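Printed floor mat

A printed floor mat is a flat, movable floor covering that carries a picture or repeating pattern on its upper face.

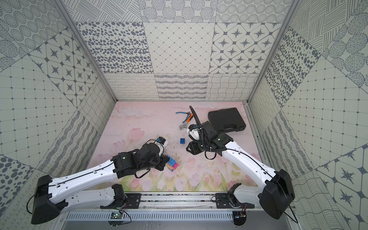
Printed mats are used in entryways, bathrooms, kitchens, children's rooms and hobby spaces, and sometimes as a base for laying out small objects. They differ from woven rugs in that the design is applied to a finished surface. In a woven rug the design is formed by the colored yarns themselves.

Construction

Most printed mats have two or three layers. The top layer takes the ink and is usually a short-pile polyester, a flat woven cloth or a smooth plastic film. Beneath it there may be a layer of foam, which makes the mat softer to stand or kneel on. The bottom layer is rubber, latex or a dotted plastic that grips the floor. Thin mats have no foam and can be rolled tightly for storage. Mats with a thick foam core tend to crease if they are folded.

The edges may be hemmed, bound with tape or simply cut. Cut edges lie flattest but can fray on cloth-topped mats after repeated washing.

Printing

Polyester mats are commonly printed by heat transfer. The design is first printed on paper, and a heated press then moves the dye into the fibers. Film-topped mats are printed directly and sealed with a clear coat. Both methods allow soft changes of color, such as skies and clouds, that are hard to reproduce in weaving.

The Jollov workshop began making printed mats by hand with stencils and changed to heat transfer when orders passed 3,000 a year. Its pattern book lists 99 designs, many of them drawn by Notburga Holzer.

Designs

Floral designs are among the most common. They fall into two groups:

All-over patterns repeat the same flowers in every direction. The mat has no top or bottom and can be placed any way around.

Scenic or directional designs have a ground and a sky. Flowers such as tulips stand along the front, and the area behind them is left pale or filled with clouds. These mats are meant to be seen from one side. Pink, cream and light green are frequent colors, especially in spring ranges, which many shops put out in April.

Other designs include imitation tile, road layouts for toy cars, maps, animals and plain borders. Holzer's Tavby series combined a gray tile border with a flower center and was sold in 6 sizes.

Use

A mat with a pale, open middle area makes small items easier to find than one with a dense pattern. For this reason scenic mats are often chosen for sorting, crafts and play. A mat under a chair or table should extend past the legs on all sides, or its edges will curl.

Care

Loose dirt is shaken out or vacuumed. Cloth-topped mats with a thin backing can usually be machine washed in cool water and dried flat. Rubber backings harden and crack in a hot dryer. Film-topped mats are wiped with a damp cloth and mild soap and left uncovered for 20 minutes before anything is put back on them. Strong sunlight fades pinks and reds first.

See also

Bath mat
Doormat
Play mat
Rag rug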